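The machine came on a Friday, while Magdy Benmoussa was still deciding where his mother's chair should go. Two men from Buschmann carried it up, set it against the wall, took a signature and left. The receipt said 731, delivery included. He put it in the drawer with the lease.

He had lived in flat 17 since November and had done his washing at the place on Gandenmont Road, two bags at a time, on the bus. He knew which dryer ran hot and which one kept your coins. The woman at the counter folded other people's sheets and never looked up from them. He had not told her he was buying a machine. It seemed an odd thing to announce.

His sister rang while he was reading the instructions.

"Is it in?"

"It's in."

"Have you run it empty? You have to run it empty first."

"I'm getting to that."

She wanted to know about their mother's tablecloths. They had been in the suitcase for a year — he had carried it from one address to the next and never undone the straps. He said he would do them at the weekend, on a low heat, and she told him to do them one at a time.

When she had rung off he knelt on the floor, which was cold through his trousers, and looked in at the drum.

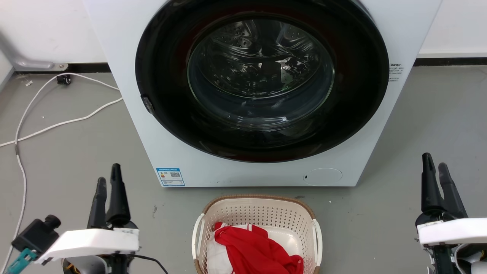
He thought he might start with towels. Towels could stand a mistake. The tablecloths could wait another week, or until his sister came and stood over him.

He fetched the suitcase from the bedroom all the same and put it down by the door. One strap was stiff and took both hands. The cloths smelled of the old cupboard, a little of soap. He lifted out the top one, the one with the wine stain from his cousin's wedding, and sat holding it in his lap while he found the page about temperatures.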